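Paiva Adds Round Table and Serving Tray to Its Valonstead Dining Range

Furniture maker Paiva will add a round dining table and a matching wooden tray to its Valonstead range this November. Both pieces will be sold through the company's own showroom and through Ondis stores.

The Valonstead range began with a bench and a pair of bedside tables. The new table is the first piece in the range intended for eating at, and it has been designed for apartments and smaller kitchens where a rectangular table takes up too much of the floor.

"We kept hearing from customers who had measured up for one of our long tables and couldn't get a chair out at the end," said Rodrigo Arrieta, head of product at Paiva. "A round top was the obvious thing to try. It took us longer than we expected to settle on the edge."

The table has a light, honey-coloured finish with the grain left showing. Its edge is smooth and rounded all the way around, and there is no lip or metal trim. Paiva tested 15 edge profiles in its workshop before choosing the final one.
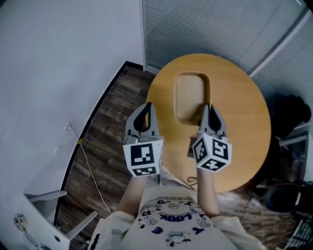
The tray was added to the range late in the design work. It is rectangular with rounded corners, a raised rim and a shallow recess, and can be left in the centre of the table between meals to hold salt, napkins or the mail. Customers may buy it with the table or on its own.

Designer Otakar Kolář drew both pieces. He said the tray was sized to leave room for plates on every side when four people are seated.

"If the tray has to come off the table every time you sit down, you stop using it," Kolář said. "I had an early version at home that was 67 millimetres longer and it was always on top of the fridge."

The tabletop is finished with a hardwax oil that can be touched up at home. Paiva recommends wiping spills promptly and re-oiling the surface once a year. A small tin of oil and a cloth are packed with each table. The tray has the same finish and should be washed by hand.

The first production run is 475 tables. Paiva expects to make some 3,000 trays over the same period, most of them for Ondis, which will stock the tray in its kitchenware section as well as with the furniture.

"Trays sell all year, and people pick them up as gifts," said Rami Smadi, homewares buyer at Ondis. "We've asked for the table to be set up on the floor in our larger stores so customers can sit at it and see the two together."

The table is delivered flat, with the legs bolted on at home using the supplied hex key. Assembly takes two people. Delivery to upper floors can be booked at the time of purchase for an additional charge.

Replacement legs and hardware will be available from Paiva's service desk, as they are for the rest of the Valonstead range. Orders placed before the November release will be filled in the order they are received.

Media inquiries and requests for product samples may be directed to Vlastimil Hrubý, communications, Paiva. Retailers interested in carrying the range should contact Ľudovít Kuruc in the trade sales office.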